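3.2 Materials and table setup

The object set was assembled to cover the contents of an ordinary outdoor play bin. It draws on three sources: the Pranville nursery, which supplied its outgrown sand tools; a retail purchase under the Buvberg name; and items added by the authors to broaden the range of handle diameters. The full inventory holds 32 objects. Only part of it is placed on the table in any one sorting round, and the composition of each round is drawn from a fixed list prepared in February, before the first session.

Objects are grouped by how they behave once they are put into a container. Long tools with a flat head (shovels and trowels) tend to lean against the container wall and block the space behind them. Short cylindrical objects, such as sidewalk chalk, settle into rows and leave little unused area. Detached parts, including shovel heads without their handles, were kept in the set, as mixed bins in homes and nurseries usually contain them. Colored pencils in a lidded jar are treated as a single object.

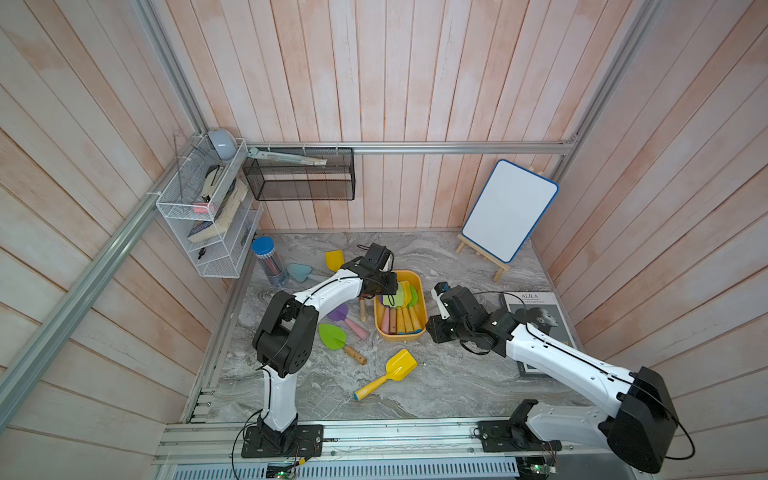
A round ends when the target container holds every object assigned to it or when the time limit is reached. The limit was fixed at 200 seconds after pilot rounds. Objects resting on the rim are scored as outside. Objects that lean but touch the floor of the container are scored as inside, and the height of the highest point above the rim is recorded in a separate column. This second measure turned out to vary more than the first, particularly in rounds that combined shovels with chalk.

3.3 Containers and toy food

The container is shallow and yellow, with rounded corners. Shallow containers were preferred to deep ones for two reasons. Their contents remain visible from the side, and an object can be laid flat without being dropped the last few inches. The drawback is that long handles project over the wall. In the toy food rounds this problem is smaller. Toy ice pops can be laid side by side with their ends in one direction, and the resulting bundle occupies a compact area that leaves the rest of the tray available.

Orientation was scored for the toy food rounds only. A bundle is rated aligned when all pieces point the same way, partly aligned when one piece deviates, and unaligned otherwise. Color was ignored in the rating, although the pieces differ in color and a future coding scheme could use it.

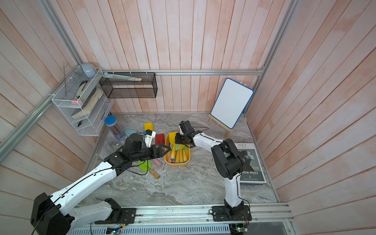 Kazimír Sokol objected during review of the coding scheme that alignment and tidiness are separate properties, and that a bin can be put away acceptably with its contents pointing in every direction. He asked that the two scores never be summed. We adopted this recommendation. Alignment is therefore reported in its own table, and the placement score in Section 4 does not include it.

3.4 Handle shape and color

The sand tools differ mainly in the handle. Some have a light wooden handle, others a plastic one in pink or yellow. Blades are leaf-shaped, broad and rounded, square or heart-shaped. Blade color was not used as a sorting criterion in the main rounds. It was used in the follow-up rounds, where tools with a purple blade were assigned to one container and the remaining tools to another.

Wear was recorded but not controlled. Scuffs and small marks on plastic handles were left as they were, and the containers were wiped only between sessions. Dust and specks in a tray were considered normal for objects of this kind.
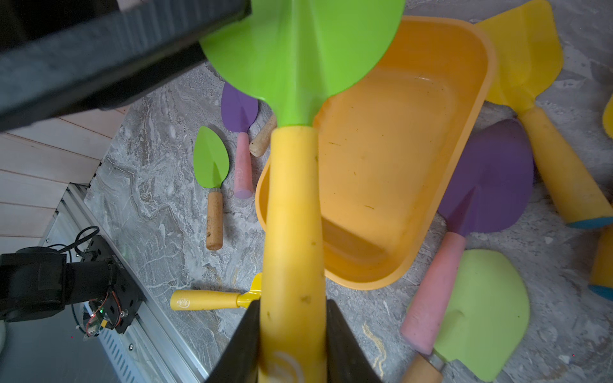 Figure 3. Toy shovel with a green blade and yellow handle, with the rounded-corner tray and other garden tools behind it.

The labels used in the remainder of the paper follow the Oravec naming list, in which blade color precedes blade shape and handle color comes last. Where a tool is separated into head and handle, each part receives its own label and is scored independently.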